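Goltau Students to Show Two-Arm Sorting Project in May

GOLTAU – The Basska robotics club will show its shelf-tidying project, Busska, in May. Members say two arms can share one small shelf. Adviser Gwenllian Powell isn't sold.

"Out of 77 logged tries, 40 counted as clean," Powell said. "I wouldn't let it near my kitchen."

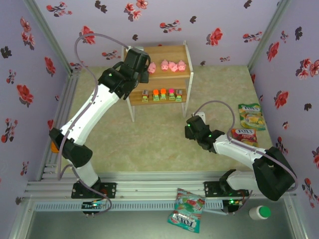 What the Club Still Has to Prove

Powell wants the same score with toys the students haven't practiced on. Until then, she said, "tidying" is a generous word.

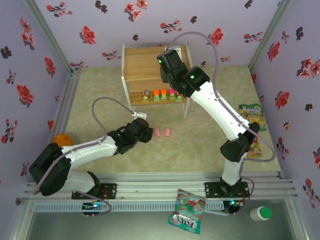 Two pink pigs on the mat by the shelf, with both arms at work.

2 shares | 2 comments

Related
Gidey Lab Hours Change
Basska Club Seeks Parts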